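Where Does the Heat Go? A Winter Study of Student Rental Kitchens in Corovbridge

Student project report
Chiến Đào

Why I picked this

My first apartment in Corovbridge had a kitchen so cold in February that the olive oil went solid in its bottle. I kept it on the counter next to the window, and every morning I had to run it under the hot tap before I could fry an egg. My roommate thought this was normal. I started wondering whether it was, and when the time came to propose a project for the building science course I already had my topic.

The question is simple to ask: in an older rental, why is the kitchen so often the coldest room, when it has the stove, the fridge and the most people standing in it? I expected one answer (bad windows) and got a much more interesting mix. I have had a great time with this project and I hope some of that comes through.

The apartments

I studied eight apartments, all rented by students and all within walking distance of campus. Five are in the old brick row houses on Grudmont Street, and the other three are in the Lundero building, a former shoe warehouse that was split into apartments. The tenants let me in, put up with my sensors and filled in a short diary every evening. In return I promised to share everything I found, and I cooked dinner for two of the households, which was probably a worse deal for them.

The Grudmont Street houses are narrow. The kitchen is nearly always at the back, in an extension that was added after the main house was built. That means three outside walls and a roof of its own, where a bedroom upstairs may have only one outside wall. In the Lundero building the kitchens are open to the living room and sit deep inside the floor plan, with windows on one side only.

How I measured

Each kitchen got a small temperature and humidity logger on a shelf at chest height, away from the stove and out of direct sun. A second logger went in the main living space. They took a reading every five minutes for two weeks in February. I also borrowed a surface thermometer from the department and used it on walls, window glass, floors and countertops, always in the early morning before anyone had cooked.

The part I enjoyed most was the smoke pencil. It makes a thin thread of white smoke, and you hold it near a gap and watch which way the thread bends. At the back door of one Grudmont kitchen it bent completely sideways. The tenant and I stood there for ages moving it around the door, then the baseboards, then the pipe holes under the sink, laughing at how much wind was coming in.

Surfaces matter more than I thought

Air temperature is only part of how warm a room feels. Your body also loses heat to the cold surfaces around it, and by direct contact to whatever you touch. This is the reason a tile floor feels colder to bare feet than a rug, even when a thermometer says they are the same. The tile pulls heat out of your skin faster.

Kitchens are full of this kind of material. Stone counters, metal sinks and ceramic tile all carry heat away quickly, while wood and cork do it slowly. When I asked tenants to point to the coldest thing in the kitchen, most of them put a hand flat on the countertop, even where my thermometer showed that the window glass was much colder.
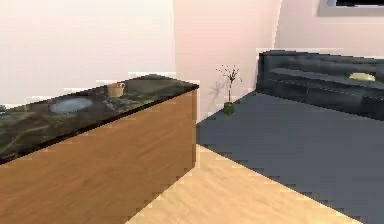

Page last changed: 17 Sep 2018

A stone slab sitting on wood cabinets is a good case to think about. Leave both in the same room overnight and they settle at nearly the same temperature, yet your palm will swear that the stone is colder. I tried this as a blind test on my classmates, with a piece of granite and a pine board, and not one of them believed the thermometer until they had held it themselves. I would recommend this to any teacher who wants ten minutes of loud argument.

What I found

The Grudmont Street kitchens were colder than their living rooms in every single case, and the gap was biggest just before sunrise. The Lundero kitchens tracked their living rooms almost exactly, so closely that on the first graph I thought I had loaded the same file twice.

Windows were a smaller part of the story than I expected. Air leaks were the big one. The smoke pencil showed strong drafts at back doors, around the dryer vent and especially where pipes come through the wall inside the sink cabinet. Hardly any tenants had ever looked in there. You open the cabinet door, hold your hand near the back, and there is February.

The third cause was the exhaust fan. Several fans had a flap outside that was supposed to close when the fan was off, and was stuck open with old grease. One tenant cleaned hers halfway through the second week (without telling me!) and I spotted it in the data before she mentioned it – the overnight temperature simply stopped dropping so fast. That was the best moment of the whole project.

Cooking did warm the rooms, but not for long. In the leakier kitchens the warmth from dinner was gone before bedtime. Humidity stayed behind longer, and the diaries mention wet window frames again and again.

Cheap fixes

We tried three fixes in two of the Grudmont apartments, with the landlord's permission. A brush strip went on the bottom of the back door, foam sealant around the pipes, and the fan flap got a proper cleaning. The supplies came from Kontogiannis, the hardware store by the bridge, where the man at the counter gave me a long and very useful talk about which foam not to use near a hot water pipe. Both kitchens held their heat better overnight, and both sets of tenants said the drafts on their ankles were gone.

Problems with the study

Eight apartments is a small group, and I chose them because I could get in. The weather was milder in the second week, so the before and after comparison is not as clean as I wanted – I corrected for outdoor temperature, but only with a simple method. One logger also spent up to a day inside a cereal box, for reasons the household could not agree on, and I removed those readings.

Next time I would start earlier in the winter and put a logger inside the sink cabinets too. I would also like to measure floors properly. The Grudmont extensions sit on bare slabs, and I suspect a good deal of heat is leaving that way.

Thanks

Thank you to all eight households, to the department for the loan of the thermometer, and to my old roommate, who has since bought a door snake and says it is the best thing in the apartment.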